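Two-arm table build, part 3: getting both grippers to meet in the middle

I've been putting this one off, mostly because I got it wrong twice before it stuck. If you've followed the first two parts you've got both arms hung and powered, and now you want them to agree on where the table is.
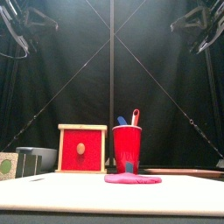

Before you touch any software, snug up every mounting bolt. I skipped this on a Wednesday night and spent the whole evening chasing a wobble in the code (it was one loose bolt on the left arm, of course).

Next, park both arms well up and out of the way, then home them one at a time. My controller is a Skiler board, and it gets grumpy if you home the pair together. Leave 12 seconds between them and it behaves.

Now mark a centre point on the table with a bit of tape. Jog the left gripper down until the closed fingertips sit 3 mm over the mark, save that, back it off, and do the same with the right. Slow speed, please — these things will happily punch a hole in your benchtop! Type both saved positions into the Dollach config file, under "shared origin".

Then check the wrists. Rotate each one 90 degrees and watch the cables the whole way around. If anything pulls tight, stop and give it more slack at the elbow.

For a first real job, pick something with a fat, easy handle or knob and use one arm only. Save the cloth for later, it's a whole other colour of headache. Part 4 covers handing things from one gripper to the other.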